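Belier 1707 Handheld Steamer: I Have Put My Iron Away

Review by Hazel Pettigrew, 27 July 2024

I did not expect to have feelings about a clothes steamer, but I have been using the Belier 1707 since March and I keep telling people about it at parties, so I may as well write it down. I grew up ironing. My aunt Myrtle ironed pillowcases and tea towels, and I carried on with shirts and napkins long after my friends had quit. My old Avton iron was heavy, it spat brown water on anything pale, and setting up the board meant moving a chair into the hall. I had started picking clothes by whether they needed pressing.

The Belier is ready in 15 seconds. I timed it the first morning and then kept timing it for a week because I didn't believe it! You fill the little tank at the tap, click it in from below, press the button, and by the time you've picked out what to wear it's steaming. There are two settings, and I use the lower one for almost everything. Linen gets the higher one, plus a second pass down the back where you sit on it.

Dark clothes are where it won me over. An iron leaves that shiny patch on black fabric, usually right on a seam, and I have ruined more than one pair of good pants that way. With steam, I've had no shine at all, even on a cheap polyester blend that used to go glassy if I so much as looked at it.
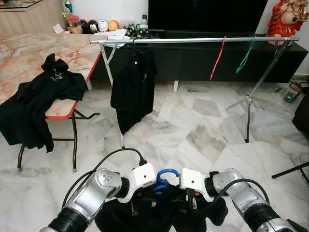

Black cloth on a blue hanger.

I also want to praise the cord, which is long enough to get all the way down a dress without unplugging and moving to the next outlet (my last steamer, a Covside, could manage a blouse and that was it). The handle stays comfortable, and the trigger locks, so your finger gets a rest. It's noisier than the Covside - a sort of steady gargle - but it doesn't drip unless you tip it right back.

Then I started steaming things that aren't clothes. Curtains! I did mine while they were hanging, top to bottom, and they fell straighter than they had since I bought them. Cushion covers too, and the arm of a couch where the fabric had gone flat. Check the care label first and try a hidden corner, especially with anything plush. I keep the head a hand's width away from fluffy stuff and brush it up with my fingers after.

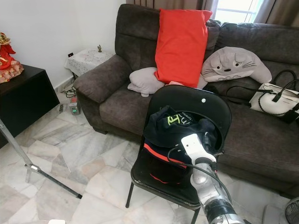 Gray sofa with cushions, the Totoro one on the right.

The weak spot is crisp creases. If you want a knife edge down your pants or a collar that stands up by itself, this won't do it, and the clip-on creaser in the box is fiddly and I've stopped using it. The tank is small as well. I get two shirts out of a fill, so a full load of laundry means a lot of walking back to the sink. 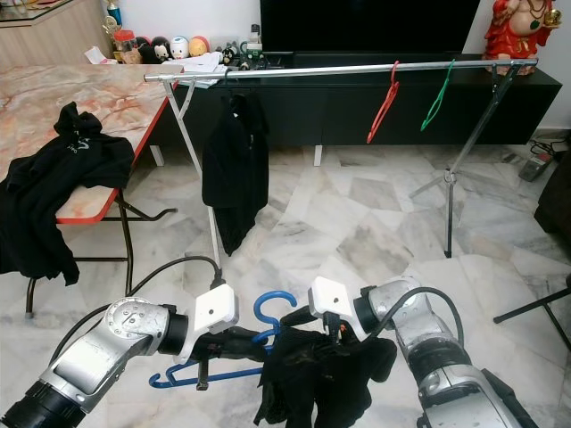
Steaming goes better when you sort out how things hang before you turn it on. Button the top button, empty the pockets, and pull the hem down with your free hand while you work. Anything bunched up will just come out as warm, damp bunches. A plain plastic hanger like the blue one, with a long lower bar, suits me fine, and a good long rail lets you slide the finished pieces along so they can dry without touching. Give them a few minutes before you put them on, or you'll crease the elbows right away.

I've descaled mine once, with the packet that came with it, and the steam has been as strong as the day it arrived. I'd buy it again tomorrow, and I've already ordered one for my sister.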